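4.2 Collecting the demonstrations

All demonstrations for the sorting task were recorded with the two-handed Cekevum set-up described in Section 3. No robot arm was used at this stage. A person stands at the table with one gripper in each hand and moves the items as the arms will later be asked to move them. Each gripper carries its own camera, and a further camera looks down on the table from the person's head. The three streams are recorded together with the opening of both grippers.

We chose gloves and other soft items for this part of the work. They have no fixed shape, they fold when pinched near the edge, and the same glove can lie on the table in a great many ways. Our earlier set, Dralelura, held mostly boxes and cups, and a policy trained on it tended to close the fingers at a set height whatever was under them. With a glove this either misses the fabric or presses hard into the table.
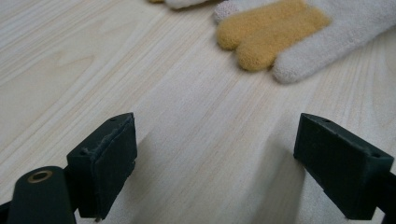
Figure 3. Gripper camera view with the fingers open and a knit glove on the table beyond them.

The useful part of a recording is often short. A demonstrator may spend several seconds lining up the pads and then pick up the item in one quick movement. We asked demonstrators to keep a steady pace, but did not ask them to avoid mistakes. A missed pinch followed by a second try was kept as long as the item stayed on the table. Recordings were dropped if an item fell to the floor, if a cable caught on the table, or if tracking was lost on either gripper for more than 3 consecutive frames.

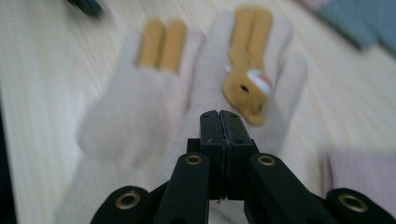
Blur was the most common fault in the gripper streams. The wrist turns quickly when the demonstrator moves from one item to the next, and at indoor light levels the exposure is too long for such a turn. We first tried a simple sharpness score over the whole picture and found it a poor guide. The fingertips move with the camera, so they stay crisp, down to the small screw holes, even when the fabric past them is smeared into streaks. The score was therefore raised by the one part of the picture that tells the policy least about the item. We now mask out the gripper before scoring, using one fixed mask for each side, and mark low-scoring frames without deleting them. Marked frames are given less weight in training. Deleting them left gaps in the hand path, and the policy learned to jump across these.

Before each recording the demonstrator laid the items out afresh. The written instructions asked for a mix of flat, folded and overlapping items, and for the container to be shifted a little between runs. Either hand could be used to pick up. In the first batch nearly every pick was made with the right hand, so for later batches the prompt on the screen named the hand to start with.
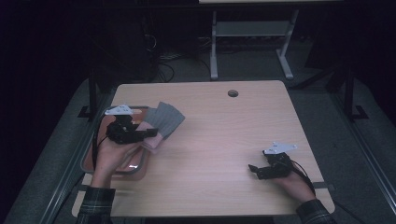
Naming the hand had a side effect. Demonstrators began to hold the idle gripper still and low over the table, where in the first batch they had let it drift. The paths of the idle hand became shorter and easier to predict, and we saw fewer near-collisions when the policy was run on the arms. We had not planned for this and did not test it on its own.

After checking, 725 recordings remained. Of these, 200 were set aside for testing, split by session so that no session appears in both parts. A further 70 recordings, made with the older Prorneo fingers, are released with the set but were not used for any result in this paper. Labels for the start and end of each pick were added by hand in the Tkachuk annotation tool.
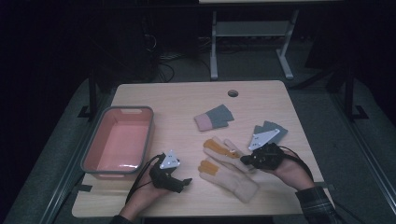

Hina Qureshi asked, on reading a draft of this section, whether a split by session was strict enough, given that the same gloves come back in every session and a policy could learn their colours. The point is a fair one. Yaryna Levchenko repeated the split by item, holding out whole pairs of gloves, and we report both versions in Section 5. The item split is harder, and the ranking of the methods stays the same.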